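The waiting list nobody had opened since spring

Monday, ten to eight, and the phones at the Ginport surgery are already going. Two receptionists, one of them new. A queue out past the pram rack. Corey Treloar has his coat on still and is looking for a stapler.

He manages the practice. Has done for 7 years. Before that, hotels, which he says was good training for people being cross at a desk. What he wanted to talk about was paper. Specifically the 1354 patient files that came over when the old Indville branch shut, and who is allowed to look in them.

Most of us never think about it. You register, you sign the thing, you sit down. Somewhere behind the hatch there's a folder or a screen with your bad knee on it, your mother's heart trouble, the month in your twenties you don't discuss. You assume it's kept properly. Mostly it is.

The Indville files came in a hired van, in April. Boxes marked in felt pen, A to Da, then Da to something nobody could read. They went in the room by the back stairs and the door was locked. Good. The key hung on a hook next to the kettle. Less good.

"I walked past that hook for weeks," Treloar says. "You stop seeing it."

It was a patient who brought it up. She'd asked for a copy of her own notes, perfectly ordinary request, and wanted to know who else had read them in the meantime. The screen records could tell her. Every log-in, every time. The paper couldn't tell her anything.
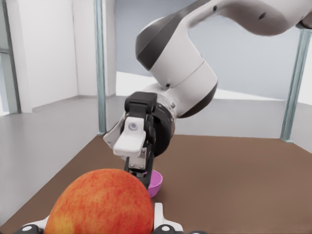

So they started a signing-out book. Name, time, which file, why. It lasted, by Treloar's reckoning, a fortnight before the gaps crept in. Doctors in a hurry. A locum who didn't know there was a book. Then they brought in Rui Fonseca, who goes round small practices sorting this kind of thing out, and who charges by the day and doesn't take lunch.

Fonseca's first question was how many people had a reason to go in the room. Treloar said everyone. Fonseca asked again. The answer came down to four.

The key moved. The scanning went out to a firm called Zaugg, who quoted for 2000 files and had to be talked down to the real number. They collect in sealed crates and each crate is checked against a list at both ends, which is slow, and the reception staff hate it. Once scanned the notes go on to Brelurent, the records system the surgery already had and was using maybe half of. It can hide parts of a record from people who don't need them. Nobody had switched that on.

Not everyone is pleased. One of the nurses told me she now has to ask permission to see things she used to see at a glance, and that in a busy clinic it matters. A fair point, I thought. Treloar thinks so too, and they've loosened it for her team once already. Fonseca was against that. They had words about it, polite ones.

The bill so far is a bit over £3000, not counting Fonseca. For a surgery this size thats a chunk of the year's spare money, and there was a damp wall waiting for the same cash. The wall is still damp.

What do patients make of it? I asked in the waiting room. A man with his arm strapped up said he'd assumed it was all on computer years ago. A woman with two small boys said she didn't mind the doctor knowing but her cousin used to work on the desk at Indville, so. She left it there.

The new privacy leaflet is by the door, a single sheet. Fonseca's draft ran to six pages and Treloar cut it over a weekend with his daughter reading bits aloud. It says what's kept, who sees it, how to ask for a copy and who to complain to. There's a large print version in the drawer if you ask, and it ought really to be out on the side with teh others. He said he'd move it.

The woman who asked the original question got her notes. She also found a mistake in them, an allergy she's never had, copied down wrong from somebody else's letter. It's been corrected, with a note saying when and by whom.

There are still boxes to go. M onwards, last I heard, and the crates are due back on Monday.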